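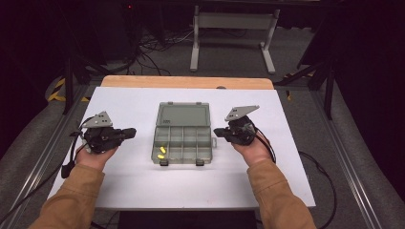

Plondura data collection: minutes of the project meeting
July 27, 2021, Derkport office

Present: Hélène Dhillon (chair), Sherif Fahmy, Tiina Lindqvist, Abdelilah Berrada (minutes)
Apologies: Edeltraud Fuchs

1. Minutes of the last meeting
Agreed with one correction: item 4 should read "left gripper", not "left camera".

2. Progress
Sherif reported 3493 demonstrations accepted across all tasks. Of these, 584 are from the compartment box task, where small pieces are moved in or out of the divided box using the hand-held grippers. Hélène asked whether the box task was still behind plan. Sherif said it was, by 300, and that he would sooner be behind than accept poor recordings.

3. Box task
Tiina has been going through the rejected recordings. Most fail at the moment of grasping, when the piece is close to a compartment wall and the operator tries several times. It was discussed whether repeated attempts should be kept. Abdelilah thought the model would need to see recoveries. Tiina agreed, provided they are labelled as such – at present they are mixed in with the clean ones.
Agreed: keep recordings with up to 2 failed grasps, with a separate label.
Starting positions were also raised. Operators tend to favour the front compartments. Sherif will write a list of starting positions to be followed in order.
The lid stays open at the start of every recording for now. Opening and closing it will be a separate task.

4. Gripper cables
Operators have complained of cables pulling at the wrist on longer sessions. Tiina to try a different routing and report back.

5. Riquelme
The Riquelme team would like a first set by December. Hélène will reply once the labels are settled.

6. Any other business
Edeltraud had asked by email for the Tulterance invoice to be approved. Approved.

Actions
Sherif – starting position list
Tiina – relabelling, cable routing
Hélène – reply to Riquelme
Abdelilah – update the operator instructions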